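Reading time: 4 min

Visit report: the open day at Verkell

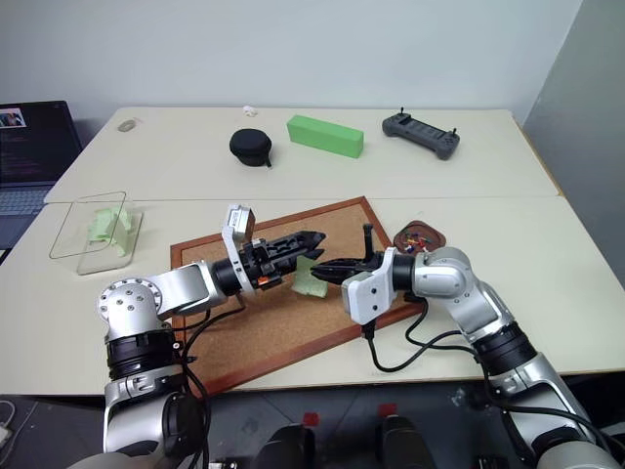

I went mostly for the software. Verkell builds its manipulation cells from arms you can buy from a catalog, so what they had to show was the code that runs them: the perception stack, the motion planner and the low-level control. The open day was on Saturday, May 29, 2021, and you had to sign up for a slot. Mine was the second one of the morning.

Josefien Hendriks took our group. She leads planning and had been a controls engineer at De Graaf before that. She started with the layout of the software, drawn on a whiteboard, and kept going back to it for the rest of the visit.

The cell we spent the most time at has two arms working over one table, with a cork board as the work surface. Each arm can reach well into the other one's space, and most of the planning effort goes there. Their first planner treated the arms separately. One arm planned its path, locked the space it needed, and the other waited. It was safe and slow. The current version, which they call Jura, plans for both arms as a single system. The search is much bigger, so they seed it with paths from a library of earlier motions and then smooth the result. Hendriks said 188 stored paths cover most of what they do on the table. When none of them fits, the planner falls back to a sampling search, and you wait for it.

Somebody asked about collisions between the two grippers. The checker uses simplified shapes for the links but a tighter model for the grippers and anything bolted to them. They learned to include the camera mount in the model after knocking one out of alignment in December. Cables are still not modeled. They keep the wrist rotations within limits and route the cables by hand, and she said that was good enough for table work but would not be for a cell that runs unattended.

Willy Kramer did the perception part. A small camera on a gripper is useful close up, but its view changes with every move, so the timing has to be right. Every image is stamped when it is captured and matched to the joint positions at that moment. If the match is off by even a short time, the object appears to slide across the table as the arm moves. He showed us a recording with the correction off and then on, and the difference was easy to see. I would have liked to hear more about how they calibrate the camera to the wrist. He said they use a printed target and redo it whenever someone takes the mount off.

Soft objects take up a lot of his time. A sponge-like block is easy to find and hard to hold the same way twice, because its shape changes once the fingers close. They don't try to predict the shape. The controller closes until the motor current reaches a threshold, then holds position, and the camera checks whether the block is still between the fingers. The threshold is set per object in a plain text file. I asked if they planned to learn it from data and Kramer said maybe, but the text file works and anyone on the team can edit it.

After that we looked at the tooling. Every run writes a log with the joint data, the images and the version of each software module. Their viewer, Wumach, lets you scrub through a run and see the planned path next to the measured one. It also replays old logs against a new version of the perception code. A change has to pass the replay before it goes on the arms. I think this was the best part of the visit. We have nothing like it at work and we spend a lot of time guessing what changed between Tuesday and Thursday.

Practical notes. Parking is behind the building and fills up early. The slot was two hours and we ran over. Coffee was in the hallway outside the lab. There were no handouts, but Hendriks said she would send the architecture drawing to anyone who left an email address. I have not received mine yet and will add it to this page if it comes.

Filed under: Visits and Fairs / Robot Software

Contact | Copyright 2021, all rights reserved | Back to top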